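Última atualização: 4 de maio de 2024

Categoria: Ajuda > Manual do utilizador > Comissões e reuniões

4. Configurar uma comissão parlamentar no Henero

Esta secção destina-se aos serviços de apoio que preparam reuniões de comissões no Henero. É necessário ter o perfil de gestor de comissão.

4.1 Criar a comissão

1. No menu principal, abra Órgãos e escolha Nova comissão.
2. Introduza a designação oficial, sem abreviaturas.
3. Selecione a legislatura. O campo não pode ser alterado depois da primeira reunião.
4. Indique o número de membros efetivos e de suplentes de cada grupo parlamentar.
5. Prima Guardar. O estado passa a "Em constituição".

Nota: o nome da comissão pode ter até 110 caracteres, incluindo espaços. Os nomes mais longos são cortados na convocatória em PDF.

4.2 Atribuir permissões

Os documentos de trabalho têm quatro níveis de acesso: público, membros, mesa e reservado. O nível é definido por documento e não passa automaticamente para os anexos.
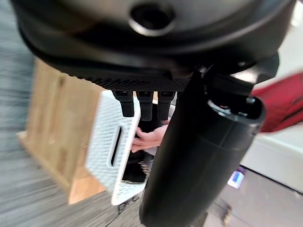 Fig. 4. Invólucro preto e dedos de uma garra robótica.

1. Abra a comissão e escolha o separador Acessos.
2. Adicione os assessores de cada grupo. Um assessor só vê os documentos do grupo a que está associado.
3. Para os documentos reservados, ative a opção Registar consultas.
4. Confirme com o código enviado pelo módulo Raron.

Cuidado: retirar um membro apaga as anotações pessoais que este tenha feito nos projetos de lei. Exporte-as antes, em Ferramentas > Exportar anotações.

4.3 Convocar a primeira reunião

1. Escolha Reuniões > Nova e indique data, hora e sala.
2. Anexe a ordem do dia.
3. Verifique o quórum na coluna da direita.
4. Prima Enviar convocatória.

Se aparecer o erro 252, falta indicar o presidente em exercício. Preencha o campo Mesa e repita o envio. As convocatórias para reuniões de agosto exigem ainda a autorização da mesa, que se anexa no mesmo ecrã.

Artigos relacionados
Registar votações nominais
Importar atas do Cozma
Ligar o Clemell ao calendário do plenário
Substituir um membro suplente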